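Home News Projects Notes Archive Contact

Prumel gets through 300 carton runs in simulation

27 Aug 2022

I've been sitting on this one for a couple of weeks and I finally get to write it up! The folks at Elton (the little manipulation group I keep going on about) have put out a first set of results for Prumel, their method for teaching a robot arm to handle long, skinny cartons on a table. It all happens in simulation for now, and I got to spend an afternoon poking at it.

The short version: you give the arm a pile of demonstrations, 414 of them in this case, and Prumel goes looking for the stretch in each one where things could go either way. Mostly that's the last bit of the reach, when the gripper is right over a carton and has to decide how to line itself up. The easy stretches get thinned out and the tricky ones stay in. After thinning they had 174 demonstrations' worth of data left, and they trained on that instead of the whole lot.

I love this kind of idea because I could have explained it to my dad. Skip the boring part, practice the hard part.

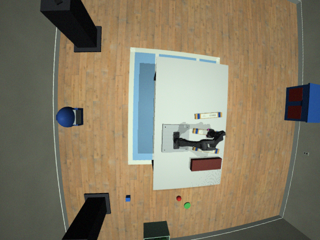 What the numbers say

They ran 300 trials with each version, same simulated room, same arm, cartons shuffled between trials. The version trained on everything picked up the right carton and kept hold of it in 174 trials. I had to ask twice whether that was the same 174 as the demonstration count (it's a coincidence, and yes, it has already caused a mix-up on one of their slides). The Prumel version managed 40 more.

So it's a decent jump, and with less data going in. It still misses plenty! Most of the misses I watched were ones where a carton sat close in by the arm, and the gripper would come down a bit crooked and nudge the thing away. A carton lying at a slight angle gave it much less trouble than I'd expected. The group thinks the close-in cases are simply rare in the demonstrations, so there isn't much for the method to keep, and they want to record a new batch with that in mind.

One thing I asked about was the clutter. The room has a ball, a cube, a cabinet and assorted other stuff in it, and none of that is part of the task. They leave it in on purpose so the policy has something to ignore. I'd like to see what happens when you take it all away, but that test hasn't been run yet.

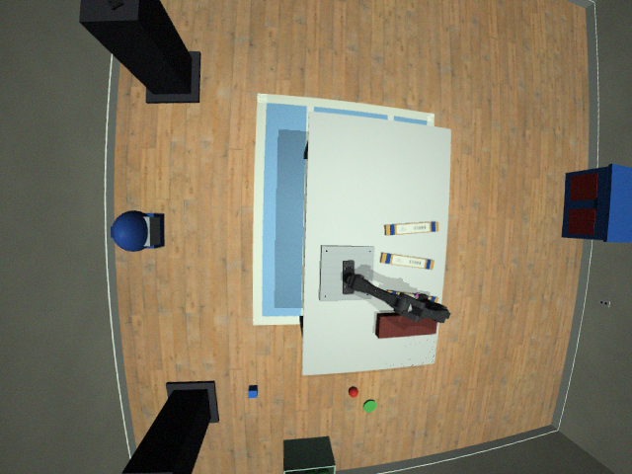
Three long cartons and the dark red block share the table with the arm in the Prumel test room.

The scene files were built with Reliron, which is the same toolkit the group used for its drawer-opening work last year, and the physics settings are going out along with the code. I'm really glad about that part, as I've lost whole weekends trying to guess somebody's friction values.

Next up is a real arm. The Martens lab has bench space set aside for it in November, and the plan is to start with a single carton before putting out a full row. I've asked if I can come along for the first day and bring my own boxes (I have a lot of empty pasta boxes). They haven't said no yet, so I'll post again when I have a date.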